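Grutunero Home Pages for Kids
How Does the Laundry Get Clean?
13/01/2018

You drop a muddy shirt in the hamper. Later it comes back folded and smells fine. In between, somebody in your house did the laundry, and water and soap did a lot of work too. This page explains what happened to the mud.

What is on dirty clothes?

Some dirt is easy to see, like grass stains, ketchup or marker. Other dirt is hard to see. Your skin makes a little oil all day long, even when you are sitting still, and the oil rubs off on your clothes. You sweat, and the sweat soaks in. Tiny flakes of old skin come off too. Everyone's skin does this.

Very small living things called bacteria feed on sweat and skin oil. When they do, they make smells. A T-shirt can look perfectly clean and still smell bad, and that is why grown-ups sometimes sniff a shirt before they decide where it goes.

Why isn't water enough?

Water is good at picking up some things. Sugar, salt and fruit juice mix right into it. If you spill apple juice on your sleeve and rinse it soon, most of it will wash away.

Oil is different. Oil and water do not mix. You can check this yourself. Put some water in a clear jar, add a spoonful of cooking oil, close the lid tightly and shake. The oil breaks up into little drops. Now set the jar down and wait. The drops join together again and float to the top.

The same thing happens in clothes. Butter, skin oil and salad dressing hold on to the cloth, and plain water slides past them. A lot of other dirt is stuck in the oil, so it stays too.

What does soap do?

Everything is made of very tiny pieces called molecules. They are much too small to see. A soap molecule is long and thin, and its 2 ends behave in different ways. One end is pulled toward water. The other end stays away from water and sticks to oil.

When soapy water reaches a greasy spot, the oil ends poke into the grease. The water ends stay outside in the water. More and more soap molecules crowd in until the grease is surrounded. Then it lifts off the cloth in a tiny ball, with all the water ends facing out. The ball has a name: it is called a micelle (say "my-SELL").

Because the outside of the ball is happy in water, the ball floats away from the cloth. When the water drains out, the grease goes with it.

Try the jar again, this time with a squirt of dish soap. Shake it. The water turns cloudy and the oil takes a long time to come back together.

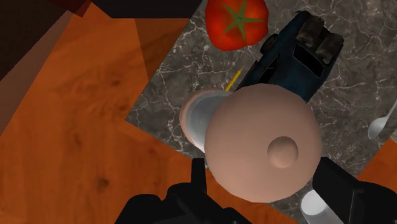 A smooth, rounded shape with a small knob near one side, seen from above.

Most people wash clothes with detergent. Detergent works like soap, but it is made to do its job even in hard water. Hard water has a lot of minerals in it, picked up from rocks underground. The minerals join with plain soap and make a gray, sticky scum. The town of Stelby has hard water, and people there who use bar soap find a ring of scum around the bathtub.

Many detergents have enzymes in them as well. An enzyme is a kind of helper that breaks big molecules into smaller ones. You have enzymes in your spit and your stomach that break up your food. Laundry enzymes work on stains made by food, grass and blood. A box of Garkine laundry powder lists 3 kinds of enzymes on the side: one for fats, one for starches and one for proteins. Egg is full of protein. Gravy often has starch in it.

What does the washing machine do?

Soap needs some help. If you put a shirt in soapy water and left it alone, some of the dirt would come out, but plenty would stay stuck. The cloth has to move. Moving it bends the threads and pushes water through them, and that knocks the dirt loose.

Long ago, people did this by hand. They rubbed clothes on a board with ridges, or beat them with a flat paddle, or stirred them in a big tub. Washing clothes for a family could take a whole day, and the water often had to be carried in buckets and heated on a stove.

A washing machine has a drum with small holes in it. A load usually goes like this. First the machine fills with water, and the detergent mixes in. Then it moves the clothes for a while. In a front-loading machine the drum turns, lifts the clothes up and lets them fall. Many top-loading machines have a post or a plate in the middle that twists back and forth.

Next the dirty water drains out and clean water comes in. This is the rinse. It carries off the loose dirt and the leftover detergent. Last comes the spin. The drum turns very fast, the clothes press against the sides, and water flies out through the holes. That is when the machine gets loud. If all the heavy clothes end up on one side, it may thump.

The Van Leeuwen laundromat in Stelby kept count last July and washed 3,468 loads in that one month. Each load went through the same steps: fill, wash, drain, rinse, spin.

Hot or cold?

Warm water helps melt grease and makes detergent work faster. Hot water can also kill some germs, so people often use it for towels and sheets. But hot water can shrink wool and make bright colors fade. It takes energy to heat water, too, and energy costs money. Many detergents made today work well in cold water, and lots of families use cold for nearly everything.

Blood and egg should be rinsed in cold water first. Heat cooks the protein, the same way it cooks an egg in a pan, and then the stain is harder to get out.

Why do people sort the laundry?

The color in cloth is called dye. Some dye comes loose in the wash, mostly when the clothes are new. A new red sock in a load of white shirts can turn the shirts pink. So people put whites in one pile and dark or bright clothes in another — that makes 2 loads, and some families do more.

Heavy things like jeans may be washed apart from thin things like blouses. Zippers and buttons can rub on soft cloth and wear it out.

Look for the tag sewn inside your shirt. It has little pictures on it. A tub of water means washing. A square with a circle inside means the dryer. An iron means an iron. If there is a big X over any of them, don't do that.

How do clothes get dry?

Water in wet cloth turns into a gas called water vapor and moves off into the air. This is called evaporation. It goes faster when the air is warm, when it is dry, and when it is moving. A sunny, windy day is good for a clothesline.

A dryer makes its own warm wind. It heats air and blows it through the clothes while they tumble. The damp air goes out through a hose, and in most homes the hose leads outside. Bits of fluff get caught on a screen called the lint trap. Lint is made of tiny threads that came off your clothes. A grown-up should clean the screen after each load — lint burns easily, and a full trap makes the dryer work harder.

What can you do to help?

Check your pockets. Tissues fall apart in the wash and leave white bits on everything. Crayons can melt in the dryer. Rocks make a terrible noise.

Turn your socks right side out. Tell someone about a stain while it is still fresh. Match the socks when they come out, and put your own clothes away in the drawer.

Leave the detergent to a grown-up, especially the kind that comes in small soft packs. It can hurt your eyes and your skin, and it is poison if you swallow it. Never climb inside a washer or a dryer, and keep pets out of them too.

Words to know

Bacteria: very small living things. Some of them make smells on clothes.
Detergent: a cleaner that works like soap, even in hard water.
Dye: the color put into cloth.
Enzyme: a helper that breaks big molecules into smaller ones.
Evaporation: when a liquid turns into a gas and goes into the air.
Lint: tiny threads and fluff from clothes.
Micelle: a tiny ball of soap molecules, often with grease inside.
Molecule: a tiny piece of something, too small to see.

More from Grutunero Home Pages for Kids
Why Does the Refrigerator Hum?
Where Does the Bath Water Go?
What Makes Toast Brown?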